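Grasp labels from simulation: a note on the Stonero mug trials

Consuelo Lorente, October 2, 2024

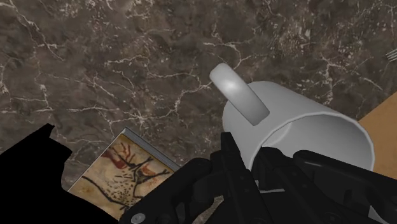

Why train a grasping policy on rendered tables when the finished system must work on real ones?

The main ground is the quality of the labels. A simulator holds the exact position of every object at every step, so the error in a grasp estimate can be measured directly, without a second estimate standing in for the truth. Cost also matters, but it was not the deciding point for our group.

This post sets out the method used in the Stonero trials and the result we are now prepared to stand behind. Readers who followed my notes in April will find that one of the conclusions given then has been withdrawn. I explain the withdrawal further down.

The problem is a narrow one. A policy is given the view from a camera near the hand, together with the state of the arm, and must close two fingers on a mug so that the mug can be lifted and set upright. Mugs are awkward for a system of this kind. They may be held by the handle, by the outside of the wall, or by the wall itself with one finger inside the opening and one outside it. The last of these is the grasp we study. It tolerates a wide range of mug sizes, and it leaves the handle free for a later step, such as passing the mug to a person.

It also fails in a way that is difficult to see from the hand. As the fingers come close, they cover the part of the rim that matters most. In the view at the head of this post, the lower part of the opening lies behind the black gripper parts, while the far arc of the rim remains in sight. A policy that relies on seeing the near rim will therefore lose its best evidence at the moment it most needs it. Our earlier policy did so, and it tended to drift during the last part of the approach.

The method we adopted is called Bråten within the group, and I shall use that name. It asks the policy to estimate the whole rim as a closed curve, including the hidden portion, and to carry that estimate forward as the hand moves. The curve is compared with the true rim from the simulator, and the error is weighted more heavily on the portion that cannot be seen. No other change was made to the network. We considered adding touch signals from the fingers and decided against it for this round, as it would have made the comparison with the earlier policy hard to read.

Surfaces and nearby objects were varied between scenes. The choice of a veined stone surface deserves a word. Pale veins on dark stone produce thin curved lines, and a thin curved line is what the policy is looking for when it searches for a rim. Our first set of scenes used plain table tops only, and the policy trained on them was easily misled once veins were introduced. A book with a busy cover has a similar effect. We now treat such material as a normal part of the training set. Objects with no bearing on the task are left in place during a trial, and the policy receives no signal telling it to disregard them.

The rendering was done in Wivis and the contact model was supplied by Grultier. I mention both for the benefit of those who wish to repeat the work, and I would advise them to check the friction settings with care. Two of our early runs had to be discarded when it was found that the finger pads had been given far too much grip. The mug could be held at angles which no physical hand would manage, and the policy had learned to depend on it.

I turn to the result. With the Bråten loss in place, failed grasps on the wall of the mug fell to nearly a quarter of their former number on scenes held back from training. The gain was greatest for mugs tipped well away from upright. For mugs standing squarely on the table, it was small, and in my view too small to be claimed as a benefit. The time taken for each approach did not change in any way we could measure.

In April I wrote that the improvement came from seeing more varied surfaces during training. That statement was wrong. When the two changes were tested separately, varied surfaces without the new loss gave a modest gain on patterned stone and none elsewhere. The hidden rim was the larger matter by some distance. I am grateful to the three colleagues who pressed for the separate test, which I had thought unnecessary at the time.

Several limits should be stated. All of the mugs in this set are plain and of one colour. We have not tried glass, nor mugs with printed designs, and a strong printed band near the lip may well be taken for the rim itself. All of the mugs are also empty. A mug with liquid in it could not be handled in this manner without further thought — the finger inside the opening would be an obvious concern to whoever intended to drink from it.

The results reported here are from simulation only. Transfer to the physical arm is the next stage of the work, and four test surfaces have been chosen for it, among them a dark polished slab that ought to be as troublesome as anything we have rendered. I expect some loss in performance. I would prefer not to guess at its size until the trials have been carried out under the same rules as those above, with the scoring fixed in advance.

Requests for the scene settings may be sent to me through the contact page. The training code is still being put in order and cannot yet be shared.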